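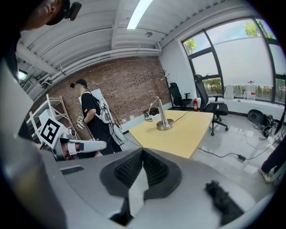

Home | Threads | Replies | Media | About

Print this thread | E-mail this thread

A thread on the two weeks I spent teaching a tracker that a gripper can't be in two places at once. Mostly software. Some complaining. 1/

The setup, for people who just got here: we record people doing chores with hand-held grippers, and my part is the code that turns the recording into a clean path through space. Policy training gets the path. I get the bug reports. 2/

The pose estimate comes from two sources. Visual-inertial odometry gives you smooth motion that slowly wanders off. Fiducial markers give you an absolute fix whenever one is in view, and silence when it isn't. You fuse them and go to lunch. 3/

I did not go to lunch. Viktória Juhász opened a ticket with the title "left hand teleports" and a plot of a gripper crossing a room in one video frame. No comment in the body. She is very economical. 4/

First theory: clock drift between devices. It's always clock drift. I have a drawer in my head where clock drift lives and I open it first. I rewrote the sync tool, got the offset between streams down to 2 ms, and felt great until the hand teleported with excellent timing. 5/

Second theory: motion blur giving us bad corners on the marker. So I raised the detection threshold. The jumps got rarer, and so did detections of any kind. We had a very trustworthy system that knew nothing. Reverted. 6/

What I should have done on day one is log which marker each correction came from. We didn't. The message had a pose and a covariance and no ID, on account of a cleanup commit where someone decided the ID was redundant. The someone is me. The commit message is "tidy." 7/

Put the ID back. Replayed 739 episodes overnight. In the morning the answer was sitting in the log like a cat on a keyboard: with two people recording in the same room, my tracker was happily accepting the other person's gripper as a fix for its own. 8/

Why it passed review: each rig used the same little set of marker IDs. Left is left, right is right, very tidy (see above). Works beautifully with one person in the room. I had tested it with one person in the room -- me, facing a wall. 9/

So every time somebody's gripper wandered into view of somebody else's camera, the filter said "oh good, a landmark" and dragged the whole trajectory over to it. A marker on a moving hand is a terrible landmark. It's a great way to measure someone else's afternoon. 10/

The fix has three parts and only one of them is clever, and that one is Etelka Halász's. 11/

Part one, dull: unique IDs per rig, kept in a config file called Moltau that all the tools read. If a rig sees an ID it doesn't own, the detection gets tagged "foreign" and never touches the pose update. 12/

Part two, duller: a gate. If a correction asks the hand to move faster than an arm can, the filter ignores it and writes a line to the log. I set the limit by swinging a gripper as hard as I dared in the office. Peak was nice and clear. So was the noise it made against my desk. 13/

Part three, Etelka's. Instead of throwing foreign detections away, use them between rigs. If A sees B's marker and B knows where B is, that's a relative constraint. Put both trajectories in one pose graph, solve it after the session, and the rigs hold each other's drift down. 14/

I argued against this for most of a morning on the grounds that it was complicated. Then I ran it. Median drift over a long episode went from 265 mm to something I could stop apologizing for. She has been very gracious about it, in the sense that she printed the plot. 15/

Gotcha if you build this: the two-rig graph needs a real clock offset between devices, estimated per session. So the sync rewrite from post 5 turned out useful. I would like it noted that I was wrong early and productively. 16/

Second gotcha: brick. I expected a brick wall to be a gift for visual features, all those nice corners. Every corner looks like its neighbor. Loop closure found a confident match one brick to the left, over and over. We now ask for agreement from something that isn't masonry. 17/

Third: windows. When a hand swings from the table toward daylight, auto exposure takes its time and the feature count falls off a cliff. We inflate the visual noise while exposure is changing and let the IMU carry it. Ugly, four lines, staying in. 18/

The replay tool that made all this bearable is called Gukwood. It takes a session, reruns the tracker with whatever branch you have checked out, and shows you only the episodes where the answer changed. I should have written it before the tracker. 19/

It also does a thing I'm fond of, where it sorts by largest single-frame jump. Top of the list used to be a hall of fame. Current champion is a jump in a session where the gripper got dropped, and as far as I can tell the tracker is correct. 20/

Still broken: start-up. If the first marker a rig sees is a foreign one, the graph can come up with the two people mirrored. Viktória has filed this as "evil twin." Nearly 150 episodes are parked until I sort it out. 21/

Config format and the gate code go up on the Cosden repo in June, once I've taken my desk measurements out of the comments. Replies are open if you've solved the mirrored start. Please don't suggest clock drift. 22/22

Older threads | Newer threads | Back to top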